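Ekora pocket hardcover notebook - long term review

Print this page | E-mail this page

Quick version for people in a rush, because I am one too. Bought it, carried it, filled most of it, would buy it again with one complaint about the corners and one about the price. If you need a notebook that looks nice on a shelf after six months, get something else.

Longer version.

I write things down for a living, sort of. Site visits, phone calls, measurements for window blinds, what the customer said they wanted and then what they said they wanted the second time. Phone notes don't work for me. Gloves, glare, battery. So it's paper, and it has to be small enough for a jacket pocket and stiff enough to write on standing up.

Before this I was using the Tumeo softcover. Fine book, cheap, folds in half in your back pocket and then stays folded. Pages fell out of my last two. Before that the spiral one from Tamayo, and the wire caught on everything I own including a sweater I liked. Figured it was time for a hardcover.

Got the Ekora in December from the Dredudau store downtown, the one next to the shoe repair. They had the dark gray and a tan. Tan shows coffee. Went gray.

The cover

Hard boards, dark charcoal color, plain. No big logo on mine, good. Feels solid when new and it still feels solid now, you can lean on it and write a full page against your knee and it doesn't bow. That's the main thing I wanted and it does it.

Looks are another matter. It scuffs. It scuffs if you look at it. Keys in the same pocket, scratches. Set it down on a concrete step, scratches. Hand lotion leaves a lighter smudge that you can wipe and wipe and it comes back when it dries. I stopped caring after the first month but if you are the type who cares you will be annoyed from day one. A damp cloth helps a little. Shoe polish I tried once on the back cover, don't, it rubbed off on my shirt.
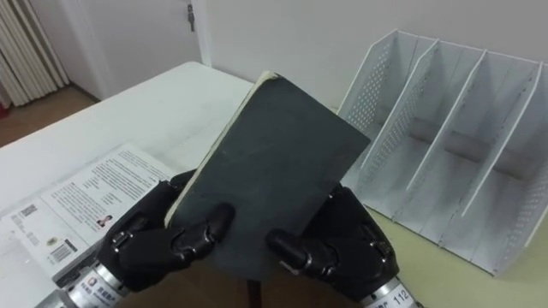 Posted Wed 1 July
Filed under: Desk & Paper / Notebooks
by the blinds guy

Spine and corners

My one real gripe. The covering has worn away at the spine and at the corner, and where that's gone the edges of the pages show. Those have gone a bit yellow and they fray. Nothing has fallen out yet. I check. But once the covering starts to go it keeps going, and I can see it's longer than it was in the spring.

You can slow it down. Strip of book tape along the spine, do it when the book is new, not after. I did it after. The tape picked up lint on one side and lifted in a week. If I buy another one I'm taping it in the parking lot.

The old Tamayo had cardboard corners that went soft but never opened up like this. So it can be done.

Paper

Cream, not white. Easier on the eyes outdoors, a white page in full sun is like staring at a truck windshield. Ruled, narrow, which I didn't think I'd like and now I do. Ballpoint is great. Pencil is great. Gel pen smears if you close the book too quick. Fountain pen, I borrowed one to test for this review, bleeds through bad enough that you lose the back of the page. Marker, forget it.

Erasing is fine for the first pass. Second time in the same spot the paper gets fuzzy and the pencil line goes gray and fat. Not a big deal for notes. Would be a big deal for drawing.

It doesn't lay flat for the first dozen pages or so. Crack it open in a few places when you get it, gently, and it gets better. The middle lays flat all by itself. The last pages fight you again.

The strap

Dark, narrow, hangs out the bottom. I use it constantly, flip straight to today and start writing. The end comes out past the bottom of the book with plenty left over, so you can grab it with gloves on. The Tumeo didn't have anything like it and I was using a gas receipt.

I'd like it sewn in better. Mine still holds but gives a little when I tug it, and I have a feeling about that. Also burn the end with a lighter when it's new, quickly, or it will fuzz. Careful obviously.

Getting wet

Caught in rain twice, proper rain. Jacket pocket, not even zipped the second time. Cover beaded it off for a few minutes and then didn't. Pages got wavy on the outside third, dried overnight under a toolbox, readable after. Ballpoint didn't run. I'll call that a pass.

Size

Fits the inside pocket of a work jacket and the door pocket of the van. Does not fit a shirt pocket unless you want to look ridiculous. Holding it by the lower edge with two hands to read off of it, thumbs on the front, it's comfortable, no flex. One handed it's okay but you'll want your thumb right across the spine.

Price

It's more than the Tumeo. Quite a bit more. If you go through a book every few weeks I wouldn't bother, get the cheap one and toss it. I get a good half year out of one, and I keep them after becuase customers call back two years later asking what size the bathroom window was. For keeping, the hard cover is worth it. The old softcovers in my box look like lettuce.

Dredudau has them in packs now, supposed to be cheaper per book. Haven't tried the packs so can't tell you if they're the same paper. Somebody in the comments last time said the newer ones are thinner. Mine isn't, thats all I know.

Good
- stiff, you can write standing up
- cream paper, good with pencil and ballpoint
- strap is long enough to find

Not good
- spine and corner wear through
- marks up right away
- gel and fountain pen, no

Would I buy it again, yes, in gray, with tape. Four out of five. Would be four and a half if they fixed the corners. I wrote to Ekora about it and got an auto reply, will update if I hear anything.

Comments are open, 740 characters max, please don't paste links.

Related reviews

Tumeo softcover, three pack
Tamayo spiral pocket book - the sweater killer
Mechanical pencils for people who drop things
Book tape: cloth or clear?
Van door organizers under $100
Clipboards with storage, second look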